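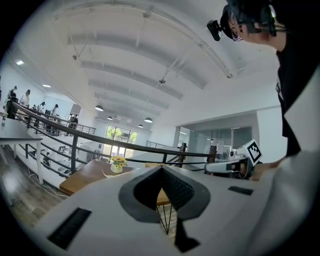 Mezzanine

A mezzanine is an intermediate floor placed between two main floors of a building, or between the floor and the roof of a single tall room. It is open on at least one side to the space below. The word comes from the Italian mezzano, meaning middle.

Structure

Most mezzanines in halls and workshops are carried on columns, on brackets fixed to the main walls, or on hangers from the roof frame. Steel is common because it allows a shallow deck. Timber and concrete are also used. The deck may be grating, board or poured slab, depending on load and on whether light should pass through.

A narrow mezzanine that serves mainly for passage is called a walkway or gallery. It may run along one wall or around the whole room.

Railings

The open edge is closed by a guard, usually a railing of vertical posts with a top rail. Metal railings are often painted black or left galvanized. Where the walkway turns or meets a stair, the handrail may be curved so that the hand can follow it without a break. Gaps between posts are limited by local building codes, as is the height of the guard.

Ceiling and lighting

Under a vaulted ceiling, the mezzanine is normally set where the vault leaves enough headroom. Long beams can carry recessed light channels, and pendant lamps are hung over the open part of the room to bring light closer to the lower floor. Dome pendants throw most of their light downward, so the walkway may need separate fittings.

Use

Mezzanines hold offices, storage, seating and viewing areas. In the Skirkis hall at Zindbridge, converted from a storage building in July 2000, the upper level is 88 feet long and is used as a walkway above an open work floor. Architect Renu Agarwal's survey of the building lists a posted limit of 84 persons for the upper level and 148 for the floor below.

See also

Balcony
Catwalk
Entresol
Loft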